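Masking tape

Masking tape is a thin paper tape with a glue weak enough to come off again. I've used it most weeks of my working life and I still have strong feelings about it, so bear with me. The paper is crinkled (the proper word is creped), and that gives it the bit of stretch you need to get round a curve.

The cream sort is the cheapest and it should come off the same day. Leave it on a sunny window frame for a fortnight and you'll be picking at it with a thumbnail until tea time! Blue painter's tape has a gentler glue and will put up with a much longer stay. It's also easier to see, so people use it for marking out as much as for painting.
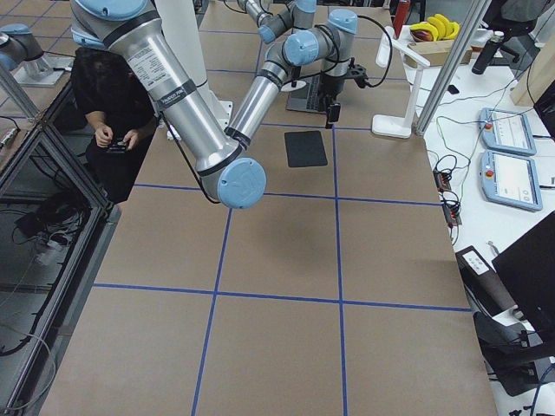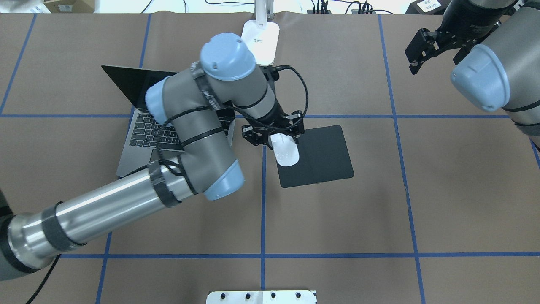
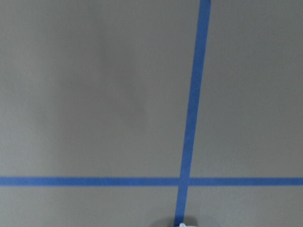

Blue tape used for marking out a surface.

For a straight line I pull off an arm's length, fix one end, hold the rest taut and lower it in one go. Short bits always wander. Then press the edge down with a plastic card – paint creeps under any part you've missed.

When to take it off is an old argument. Cormac Flanagan, who taught me to paint at Hanrahan, pulled his while the last coat was wet, folding it back on itself nice and slowly. I do the same with emulsion. With gloss that has dried hard I run a knife along the edge first, or the paint tears.

Tape doesn't like damp, dust or bare plaster, and wallpaper is a gamble. Try a scrap behind the door first. Keep the roll in a bag too, as grit on the sides gives you a ragged edge.

See also: Decorating; Cutting in; Sticky tape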